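Rapport de projet — Collecte de démonstrations pour l'apprentissage par imitation
Projet Rasus, semestre 1
Version rendue le 16/12/2019

1. Contexte

Le projet Rasus reprend là où le groupe de l'an dernier s'était arrêté : une politique entraînée sur 70 démonstrations, qui marchait bien quand tout était posé au même endroit et très mal dès qu'on décalait un objet de quelques centimètres. Notre partie : refaire la collecte proprement, avec plus de variété dans les positions de départ. Pas l'apprentissage lui-même (c'est le groupe Drevix qui s'en charge au second semestre), ou seulement un petit entraînement de contrôle pour vérifier que les données sont lisibles.

Objectif fixé au départ : 300 épisodes validés. On en a 326 enregistrés, moins les rejetés, voir partie 4.

2. Tâche choisie

Ranger de la vaisselle ronde sur une petite étagère basse. Le bras prend une pièce sur la table, la lève, la pose sur le plateau en bois. Des pièces de plusieurs couleurs, une seule étagère. La consigne est donnée par la couleur, lue à voix haute par la personne qui note.

Pourquoi cette tâche : courte, facile à remettre en place, et la prise par le bord est assez délicate pour que les essais ne se ressemblent pas tous. On avait pensé à plier du tissu, abandonné, trop long à réinitialiser.

Difficulté principale — le passage au-dessus de l'étagère. Si la pièce est trop inclinée dans la pince elle accroche le bord du plateau à la descente. Les opérateurs débutants descendent trop vite à ce moment là.

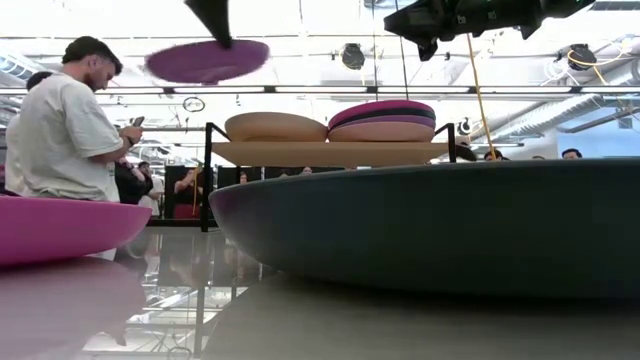 On a donc ajouté une règle : marquer un temps d'arrêt au-dessus du point de dépose avant de descendre. Ça rallonge l'épisode mais les trajectoires sont plus propres, et surtout la pose finale est plus facile à juger sur la vidéo. A discuter : le modèle risque d'apprendre l'arrêt comme faisant partie du geste. Drevix pense que ce n'est pas grave, nous on est moins sûrs.

Autre point, le bruit et le passage dans la salle. Les séances se font dans l'espace ouvert Flevunel, les gens s'arrêtent pour regarder. On a décidé de garder ces épisodes. Le fond change, les têtes bougent derrière, c'est ce que le système verra aussi en démonstration publique.

3. Poste de travail

Deux bras noirs face à face, un de chaque côté de la table, avec une pince à mors parallèles chacun. Cadre métallique noir autour, planches en bois clair à gauche et à droite, surface blanche au milieu. L'étagère se met au fond, au centre. Les assiettes sont réparties en grille trois par trois, l'étagère prend la case du haut au milieu, ce qui laisse huit places.

Disposition de référence, vue depuis l'avant :
— fond : violette, étagère, noire
— milieu : violette, rose vif, rose saumon
— avant : rose vif, noire, beige

Les couleurs en double sont voulues. Quand la consigne dit « la noire » il y a deux bonnes réponses, et l'opérateur choisit. On note laquelle. Entre deux séries on permute les assiettes selon un tirage fait à l'avance (fichier tirage.csv, annexe B).

La surface blanche brille un peu et fait des plis légers. Pas eu le temps de la remplacer. Les reflets gênent la segmentation du beige plus que celle des autres couleurs, on l'a signalé au groupe Drevix.

Câbles : à revérifier avant chaque séance. Deux faisceaux descendent vers l'avant du poste et il faut laisser assez de mou, sinon le bras tire dessus en fin de course. Les logs passent par l'outil Widmer, qui coupe l'enregistrement sans message si le disque est plein. Perdu une demi-séance comme ça.
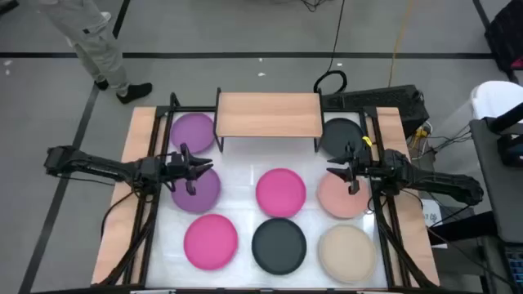 4. Validation des épisodes

Chaque épisode est relu par une personne différente de celle qui l'a fait. Critères de rejet :
— pièce lâchée avant la dépose
— mauvaise couleur
— étagère déplacée pendant le geste
— trou dans l'horodatage

Bilan : 13 rejets sur 326, donc 313 épisodes gardés. La plupart des rejets viennent de l'horodatage. Les chutes sont rares, plus que prévu en tout cas.

Remarque sur la relecture : « étagère déplacée » n'était pas assez précis au début, chacun avait son seuil. On a repris les premiers épisodes avec un repère tracé sur une vue fixe. Aurait du être fait dès le premier jour.

5. Reste à faire

Équilibrer gauche et droite : le bras droit est surreprésenté, les opérateurs le préfèrent. Prévoir une série uniquement bras gauche en février.
Annoter les épisodes à deux bonnes réponses dans le format attendu par Drevix (script à moitié écrit).
Changer la surface blanche, ou au moins la tendre.
Annexe A (protocole opérateur) à relire, il manque la procédure d'arrêt d'urgence.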